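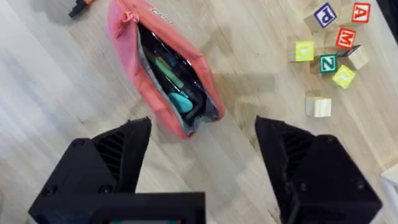

4. Oiling a wood floor with Bindus Hard Oil

Floors that were sanded more than 14 days ago need a light pass with a 300-grit screen before you begin.

1. Vacuum the room twice, going with the boards. Get into the corners with the brush head.
2. Wipe the floor with a damp cloth and let it dry overnight.
3. Stir the can for five minutes. Do not shake it.
4. Pour a small amount of oil near the far wall and spread it thin with a white pad. Work back toward the door, three or four boards at a time.
5. Leave the oil for 14 minutes, then buff until no wet patches remain.
6. Keep the room closed to foot traffic until the next day.

Note: One 71-ounce can covers 502 square feet on the first coat. Softwoods take more. If you have to open a second can partway through a room, mix the two in a clean bucket first so the sheen matches.

CAUTION: Oily rags can catch fire on their own. Soak used rags and pads in water and lay them flat outdoors to dry. Never leave them in a pile or in a trash bag.

Second coats are only needed in hallways and kitchens. Repeat steps 4 to 6, using half as much oil. Rugs can go back down after a week.

For replacement pads, contact the Odport store. Section 5 covers spot repairs.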